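Fiveo Two-Dial Countertop Microwave

Reviewed by Elínborg Hedegaard
Updated 1st September

Price paid: $49, refurbished
Bought from: Batista
Used for: four months, most days

I bought the Fiveo in May after the keypad on my old microwave stopped responding. First the 3 went, then the start button, and for the last couple of weeks I was heating everything in 30-second steps with the one key that still worked. I wanted something with no keypad. There are fewer of those in stores than there used to be, and most are small.

Batista had the Fiveo as a refurbished unit with a short warranty. It came in a plain brown carton with the glass plate taped inside, a roller ring, and a folded sheet of instructions. The plate had no chips. The cord is short, so measure the distance to your outlet before you order. Mine reached, but only with the microwave pushed to the left end of the counter.

Controls

There are two dials. The top one sets the power and the bottom one is the timer. Turning the timer starts the oven if the door is closed. There is no start button, no clock, and no beep when you open the door. At the end of the time you get one bell, loud enough to hear from the next room and over quickly.

I like this a lot more than I thought I would. After a week I was setting it without looking. My father-in-law, who never learned the old one, uses it for his coffee without asking anyone.

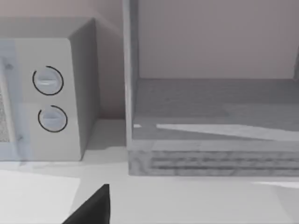
The timer is where the money was saved. It is fine for anything over two minutes. Under that, it is hard to be exact. I set it for one minute by feel ten times in a row and timed it with my phone. The shortest run was 44 seconds and the longest was well over a minute. For leftovers this makes no difference. For softening butter it does, and I have made a small puddle of butter twice. Turning the dial well past the mark and then back to it helps.

If you take food out early, turn the timer back to zero. Otherwise the remaining time stays on the dial, and the oven starts up again as soon as the door is shut. The instructions mention this in small type on the second page. I would have put it on the first. Running a microwave empty is bad for it.

Heating

Full power is strong enough for a family kitchen. I measured what it pulled from the wall with a Geston plug-in meter while it reheated soup at a middle setting, and the highest reading I saw was 565 watts. On high it goes up a good deal from there, so don't share the outlet with a kettle.

A bowl of soup heats evenly if you stir it once. Rice comes out well with a spoonful of water and a plate on top. Frozen lasagna was the weak spot: hot at the edges, still icy in the middle, and it needed a rest and another few minutes on low. Defrosting ground beef worked better, though I had to turn it over and scrape off the thawed part.

Potatoes are good. Popcorn is acceptable if you stand there and listen, and there is no popcorn setting to talk you out of doing that.

Noise and cleaning

The fan is louder than on my old one. The timer also ticks, which bothered my husband for a few days and then stopped bothering him. Inside, the walls wipe down easily. The roller ring collects crumbs underneath and has to come out every week or so. The dials don't pull off, so use a damp cloth around them and keep spray cleaner away from the gap.

Compared with the Firirier

My neighbor Rogério Miranda has the small Firirier, which costs more and has a keypad with a child lock. I borrowed it for a weekend. It is quieter, it is exact to the second, and the lasagna came out better. It also took me three tries to set half power, and it beeps every minute until you open the door. If you heat baby food or bake a lot, I would get the Firirier. If you mostly reheat dinner, the Fiveo does the same job.

Good
Simple to use
Strong on high
One bell at the end
Price

Not so good
Timer is vague under two minutes
Short cord
Loud fan
Restarts if you forget to zero the timer

Rating: 4 out of 5

Comments (2)

Essam El Khatib
Does the inside light stay on when the door is open? Mine doesn't and I can't tell if it is broken.

Elínborg Hedegaard
Mine is off with the door open and on while it runs – I think that is how they are made. The instructions don't say either way, so I would ask Batista while you still have the warranty.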